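Ticket 466 - Resting heart rate and calorie totals wrong after app update
Product: Bovura wristband with Bovura Coach app
Opened by: Nelu Toma, Udby Fitness
Status: Open, waiting on vendor

Nelu Toma, 8:40
Since the June update the band gives one of our personal training clients a resting heart rate nine beats higher than it was the week before. She has changed nothing in her program. Her calorie burn for a plain rest day also went up by 262. I don't believe either number. We set food targets from these totals, so I'd like to know which version was wrong, the old one or the new one.

Spyros Begović, support, 10:15
Thanks for the report. This is usually caused by a loose strap. Please have the client wear the band one finger above the wrist bone, clean the sensor, and restart the app. The algorithm needs a few days to learn the user.

Nelu Toma, 10:52
The strap was checked before I wrote. If it were loose I'd expect gaps and spikes, and the overnight graph is a smooth line that sits nine beats too high from start to finish. As for learning the user, she has worn the same band since last winter. What did it forget?

Did the tests anyway:
- cleaned sensor, moved band up the arm: no change
- restarted app and phone: no change
- switched to the other wrist: no change
- took her pulse by hand, seated, 3 times over ten minutes: matches the old numbers
- chest strap from the gym, same session: agrees with the hand count

Spyros Begović, support, 13:20
Could you check the profile page? The update moved height, weight and age to a new screen called Kos, and some accounts were asked to confirm them.

Nelu Toma, 14:05
Her weight had gone back to the figure she started with when she joined. I corrected it and the rest day total dropped, so I'll accept that as the reason for the calories. It would have been good to see it in the release notes, which only say "improved accuracy."

Heart rate is still nine too high. Weight shouldn't touch that, unless you tell me it does.

Spyros Begović, support, 15:30
It does not. I have passed the overnight log to the Grindonach team, who handle the sensor firmware. In the meantime you can roll back the firmware under Settings, Device, Previous version. The new profile will be kept.

Nelu Toma, 16:45
Rolled back. A seated reading now matches the chest strap, but one reading proves very little and I want a few nights of data before anybody marks this as solved. Please don't close the ticket automatically like the last one. I also want a plain answer on whether other clients' weights were reset, as I have no wish to open every profile by hand.

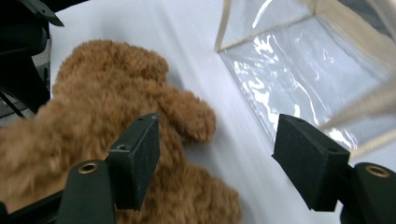
Until I get that answer we're using the chest strap and a paper log for her sessions, and her food target stays where it was before the update.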